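Support > Manuals > Wultia Two-Arm Cell > Section 7

This site uses cookies to remember your language and region. Continue browsing to accept, or change your settings.

Section 7: Preparing the Table and Checking the Pick Positions 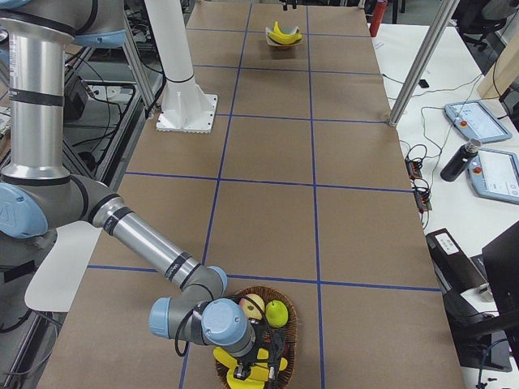 Figure 7-1. Near arm over the fruit basket; dish with banana at the far end of the table.

Jun 23, 2020 | Prepared by Ngaio Kereama, Haworth Technical Publications

This section applies after the arms have been mounted and powered as set out in Section 4. It shall be repeated whenever the table covering is replaced or a gripper is removed for service.

CAUTION: Keep hands and loose clothing away from the table while either arm is enabled. One operator shall hold the teach pendant for the arm in motion and remain within reach of its emergency-stop button.

7.1 Covering and marking the table

1. Disable both arms at their teach pendants.
2. Remove the old kraft paper and all tape. Wipe the surface and let it dry.
3. Lay new paper along the full length of the table and pull it flat. Cut it to fit closely at the base plates. Do not tuck paper under a plate.
4. Apply two lines of dark blue tape lengthwise, then the crossing lines, to form the grid of squares. Follow drawing 2678.
5. Press down every crossing. Lifted tape can catch a finger of the gripper.

Note: Use matte tape only. Glossy tape may disturb the Juser vision software.

7.2 Inspecting the near arm

1. Follow the thin black cable along the arm to the wrist. It must have enough slack for the wrist to turn freely, without hanging below the gripper.
2. Check that the joint caps are seated. Replace any cap that is cracked.
3. Check the gripper mounting screws for tightness by hand. If any screw turns, stop and carry out the procedure in Section 9.
4. Clean the fingers with a dry cloth.

7.3 Checking the basket position

1. Place the wicker basket in the near square and load it with the test fruit. Apples and a banana are suitable.
2. Place the shallow dish in the center column at the far end.
3. Enable the near arm only and select reduced speed.
4. Load program 323 and step the arm to the approach position. The gripper should hang directly over the basket.
5. Look from the side. If the fingers would meet the rim on the way down, raise the arm and correct the position at the pendant. Do not correct it by moving the basket.
6. Save the position and return the arm to rest.
7. Repeat steps 3 to 6 for the far arm, using the dish.

CAUTION: Never enable both arms during a position check. The reach of one arm overlaps that of the other.

7.4 Before leaving the cell

Return the pendants to the side desk with their screens facing up. Keep cables clear of the table edge and cap all drink containers. Enter the saved positions in the cell log.

Questions about this section may be sent to Catarina Magalhães at the Prodirstead service office. Replacement tape and paper are listed in the January parts supplement.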